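Tablecloth

A tablecloth is a cloth spread over a table, either to protect the surface or to dress it up for a meal. It is one of the oldest household textiles still in daily use, and one of the most varied – a single family may own a plain cotton cloth for weekdays, a wipeable one for the kids, and a treasured piece of linen that comes out once a year.

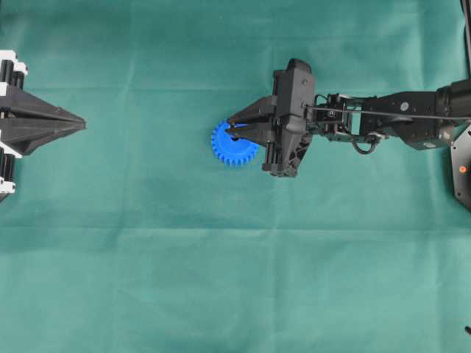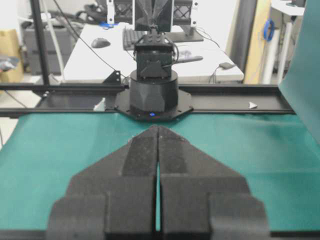

Green cloth with slight wrinkles.

Color

White was long the standard for formal dining in Europe, partly since it could be boiled and bleached without harm. Colored cloths have a wonderful history of their own, though! Greens and blue-greens are popular under plain dishes, and they hide small marks better than white does. Deep shades can fade in strong sun, so they are best stored in a drawer or closet.

Fabric

Linen is strong, soaks up spills well and gets softer with every wash. Cotton is cheaper and easier to find. Polyester dries fast and needs little ironing, but it can hold on to oily stains. Damask is a way of weaving, and its patterns show up beautifully as the light moves across them.

Size and drop

The part that hangs over the side is called the drop. For a table 30 inches wide, a drop of 8 inches on each side calls for a cloth 46 inches wide. Formal cloths hang lower, and banquet cloths often reach the floor.

Folds and creases

A cloth kept folded will show its fold lines when opened. Some hosts iron them flat right on the table, over a thick pad. Others love them: in her booklet "The Laid Table," the textile writer Dagný Fogh calls a sharp center crease "the handwriting of the linen closet." Rolling the cloth on a cardboard tube avoids the problem altogether.

See also

Napkin
Place mat
Table runner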